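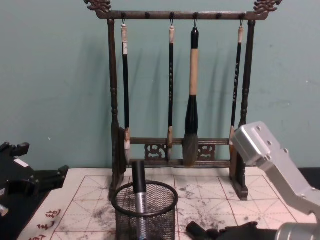 Tema 4. El pincel: partes, pelo y cuidados

Bueno, seguimos donde lo dejamos. En la sesión anterior me enrollé tanto con la tinta que al pincel le quedaron cinco minutos, así que estos apuntes van más largos de lo normal (perdón, pero es que es mi tema favorito).

Partes del pincel

Mango, cabeza y punta, y con eso ya os entendéis con cualquier vendedor. El mango suele ser de bambú o de madera y casi siempre lleva arriba un lacito para colgarlo. La cabeza es todo el pelo que asoma. Dentro de la cabeza distinguimos el vientre, que es la parte gorda donde se guarda la tinta, y la punta, que es la que escribe. Cuando en clase digo "estás escribiendo con el vientre", es que has apretado demasiado y el trazo sale como una morcilla.

Tipos de pelo

Pelo blando: cabra, normalmente blanco. Carga muchísima tinta y perdona poquísimo. Si lo doblas, se queda doblado hasta que tú lo enderezas en la piedra. A mí me costó un invierno entero cogerle el gusto y ahora casi no uso otra cosa.

Pelo duro: comadreja (el que en las tiendas llaman "lobo", aunque de lobo no tiene nada). Vuelve solo a su sitio, va estupendo para letra pequeña y para el estilo corriente.

Pelo mixto: un núcleo duro con una capa blanda alrededor. Es el que os recomiendo para este curso. En la papelería Festus tienen uno mediano de la serie Clokano que me parece muy apañado, y si ya tenéis otro parecido por casa, traedlo y lo miramos juntos.

Estrenar un pincel

Viene tieso porque le ponen cola para que no se estropee en el transporte. ¡No lo aplastéis contra la mesa para ablandarlo! Agua fresca o templada, nunca caliente, y paciencia. Se va masajeando con los dedos desde la punta hacia arriba. En los de letra pequeña yo abro solo la mitad de la cabeza; en los grandes, entera.

Cargar la tinta

Primero se humedece el pincel y se escurre. Después se moja en tinta y se apoya en el borde de la piedra, girándolo, hasta que la punta queda afilada. Si gotea, lleva demasiada. Si el trazo se abre en rayitas blancas antes de tiempo, lleva poca (ese efecto se llama "blanco volador" y es precioso cuando lo buscas, ya llegaremos).

Lavado y secado

Agua del grifo, sin jabón, hasta que salga clara. Insistid en la base del pelo, que es donde se agarra la tinta seca y donde los pinceles se abren y se mueren. Luego se escurre con un papel, se le da forma a la punta y se cuelga con el pelo hacia abajo, a la sombra. De pie en un vaso, con el pelo hacia arriba, el agua baja al mango y acaba rajándolo. Tampoco le pongáis el capuchón de plástico, que ya cumplió su función en la tienda y húmedo solo cría moho.

Para la próxima clase

Llenad 16 hojas de trazo horizontal y vertical, sin prisa. Un paquete de 500 hojas de papel Trendent da para todo el curso y sobra. Poned la hora en una esquina al empezar cada una, que luego me gusta ver cómo cambia la mano.

Quien quiera adelantar, que lea el capítulo del manual dedicado al punto. En noviembre empezamos con él y vamos a estar semanas, os aviso.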